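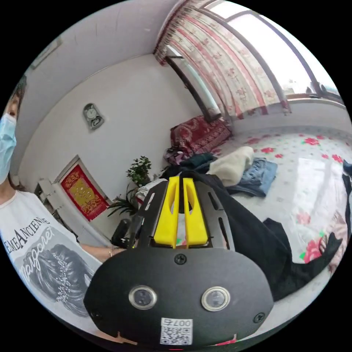

Bedroom interior. Photo: Trolholm Housing Association

Trolholm Housing Association Opens Bedroom Heating and Ventilation Program to All Tenants

PLORKMONT – Trolholm Housing Association announced Wednesday that its bedroom heating and ventilation program will be extended to all 1,774 homes under its management, beginning in November. The program was previously open only to tenants in the Mathias Street buildings.

Under the extended program, every tenant may request a bedroom survey at no charge. The survey covers the radiator or other heat source, window seals, trickle vents, and any signs of condensation or mold on outside walls. Tenants will receive a written copy of the findings within seven working days of the visit, together with a schedule of any work the Association has agreed to carry out.

The first phase will take in the 529 homes in Plorkmont, most of which still have their original windows. Work there is planned to last 17 weeks. Homes in Stomton will follow in the second phase, and the remaining properties will be scheduled once the Stomton surveys are complete. Tenants do not need to wait for their phase to report an urgent problem and should continue to use the repairs line for a heating failure, a broken window, or a leak.

The Association chose to begin with bedrooms after reviewing repair requests from the past two winters. Many of the reports of cold or damp concerned a bedroom on the north side of a building, and in a number of cases the same room had been reported more than once. Repairs had generally been made one item at a time, so that a window might be resealed in the fall while the radiator under it was left until a separate request came in.

"A tenant who calls us about a cold bedroom should not have to work out which part of it to report," a spokesperson for the Association said. "The survey looks at the whole room in one visit, and the work is then ordered together."

Work available under the program includes:

- replacement of worn window seals and faulty catches
- repair or replacement of radiators and thermostatic valves
- cleaning and repair of vents
- treatment of mold and repainting of the affected wall
- insulation of outside walls, where the survey recommends it

Wall insulation will require a second visit and the written consent of the tenant. The Association will move and replace furniture for tenants who are unable to do so themselves. Requests for this help should be made when the appointment is booked.

There will be no increase in rent as a result of work done under the program. Costs will be met from the Association's planned maintenance budget, and the terms of existing leases are not affected. Tenants who have paid for their own window seals or vents in a bedroom may ask for these to be inspected, but earlier purchases cannot be refunded.

Letters with appointment details will be sent to Plorkmont households first. Appointments are offered in the morning, in the afternoon, and on one evening each week. A tenant who cannot be at home may name another adult to let the surveyor in – this must be arranged in advance with the Stomton office, which is handling bookings for all areas. Surveyors carry identification and will show it at the door.

Information sessions will be held at the Plorkmont and Stomton offices before the first surveys begin. Staff will explain how the schedule was drawn up and answer questions on ventilation and heating controls. Printed guidance on reducing condensation, including advice on airing bedding and keeping large furniture a short distance from outside walls, will be available at both sessions and on request by mail.

About Trolholm Housing Association
Trolholm Housing Association is a nonprofit landlord providing rental homes in Plorkmont, Stomton, and neighboring communities. It manages apartments and single-family homes and operates a repairs service for its tenants.

Recent releases
Stomton Office to Extend Evening Hours
Mathias Street Stairwell Lighting Work Completed
Applications Open for Plorkmont Garden Plots
Changes to the Bulk Trash Pickup Schedule

Contact the Press Office | © Trolholm Housing Association. All rights reserved. | Back to top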